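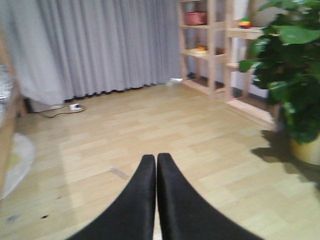 Huvedby is looking for 4 people who like showing a robot how to do things! You hold the gripper by hand or steer it remotely, and it learns household jobs from your moves - tidying a shelf, straightening a pillow. We have 1,141 demonstrations so far and want many more.

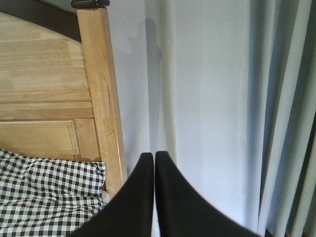 No robotics background needed, just steady hands and a bit of patience when a grasp goes wrong. Vlasta Milošević trains every new person, and sessions run through February. Write to Dezső Pap by 10/3/23 and tell us which chore you'd teach first.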